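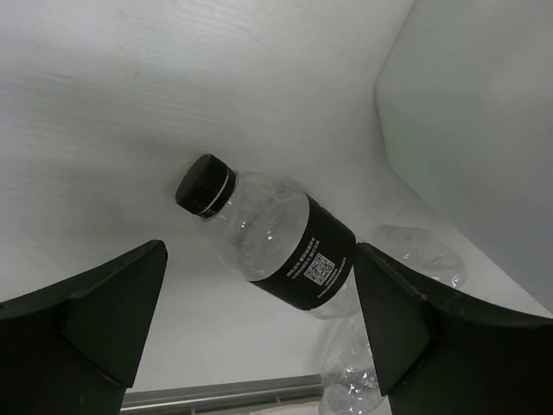
The Hernik was a night train, 6 cars, and when it pulled into Plastov one Friday in September there was one passenger fewer than there should have been. No stop in between. No door open, or none that anyone logged. The berth in car four held a coat, a paperback and a phone charger still in the wall. No phone. Police bagged all of it, then went through the trash, which is how a cheap plastic water bottle became the most argued-over object in the case. You know the type – clear plastic, black cap, wide black label with little white print. Half the theories online start there. Drugged, people say. The lab report runs to a single page and says no such thing.

The rest is paper. I have read all 2,579 pages of the file, most of them twice, and the timeline still doesnt close. The conductor checked tickets before midnight and saw her. The second check, 6 hours later, got skipped. Staff shortage, according to the railroad. Between those two points the train crossed the Erraji viaduct at walking speed because of track work. Searchers went down there with dogs. Three days, then rain, then nothing.

So, the forum. It calls itself Ronetti, after the cafe across from the station where the first members met up, and it has 1,300 posts on the viaduct alone. Some of it is good work. One user rebuilt the track work schedule from old public notices and showed the slow stretch was a good deal longer than police first said. Some of it is garbage. A man who rode in the same car lost his job after strangers decided he looked wrong in a station video. He was never a suspect. The thread is still up.

Her family quit reading years ago. They want the ticket log for the second car released, the one the railroad says was overwriten in a routine system update. A judge is due to rule on that this winter. The coat is still in evidence storage in Plastov, along with the paperback, a bus transfer tucked in as a bookmark.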